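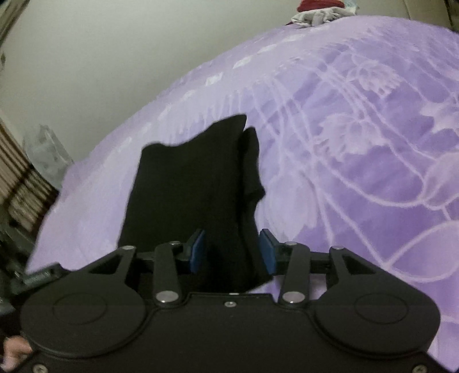
Black sock, purple bedspread. Laundry night, a thread.

**1/** I fold on the bed. I know people who fold on a table or on top of the dryer, and good for them, but my table has mail on it and the dryer is two floors down. So everything gets carried up and goes on the bedspread.

**2/** Socks first. I used to leave them for last and then I'd go to sleep with a heap of them on the chair. Now they get done while I still have some patience.

**3/** My sock rule for years was to buy all black, all the same, and never match again. It worked until the store stopped carrying that kind. I bought Plornis after that, which are a bit longer in the leg, and now I have two kinds of black sock that look the same until you put them on.

**4/** How I tell them apart: lay one flat and smooth the top edge. The Plornis ones have a tighter cuff. The old ones have gone slack. If I can't tell, they get paired anyway.

**5/** I fold pairs in half and stand them up in the drawer. No balls. Soo-ah Choo asked me about this in April and I told her balling them stretches the cuff, and she said she has balled hers since grade school and they're fine. We left it there.
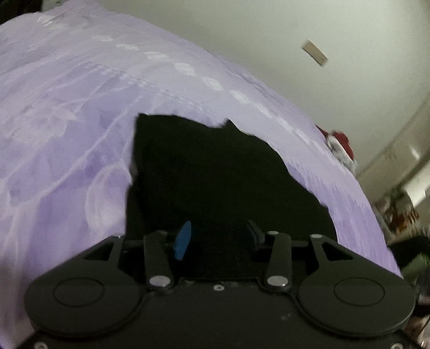

**6/** Black laundry gets its own load at my place, cold water, short cycle, inside out. I skip the softener because it leaves the towels feeling waxy and I don't want to keep two routines. The sorting on the bed is the slow part. Once something black is lying in a pile I can hardly see where one fold ends and the next begins, so I spread it out on the flowers and go by the outline. The pale leaf and petal lines on the bedspread help with that. On my old navy one I was mostly going by feel.

**7/** Someone is going to ask about the bedspread. It's a light purple one with whitish flowers, I've had it a long time, and I don't have a link. It goes in the big machine by itself. If you put anything else in with it, the other things come out in a wet knot.

**8/** Detergent: I was using Iltadine and switched to Vesitero when the corner store moved things around. I can't say I see a difference. I use less than the line on the cap with either one and the clothes come out fine.

**9/** Single socks go in a shoebox on the closet shelf. I check the box every few loads. Anything still in there when the box won't close gets used for dusting the blinds. You put it over your hand like a mitten and wipe one slat at a time.

**10/** Holes: toe holes I'll sew if the rest is good. Heel holes I don't bother with. I have tried it and you feel the ridge all day in a work shoe.

**11/** Order for the rest of the basket, for those who asked last time: socks, underwear, T-shirts, pants, then towels. Anything that needs a hanger goes on the doorknob until I get up.

**12/** Sheets are a separate thread. I still can't fold a fitted one so that it lies flat, and if you send me a video I have probably seen it.

**13/** Going to put these in the drawer now. Replies are open if you have a better way to mark two kinds of black sock. Thread on the toe seam is what I'm leaning toward, probably white.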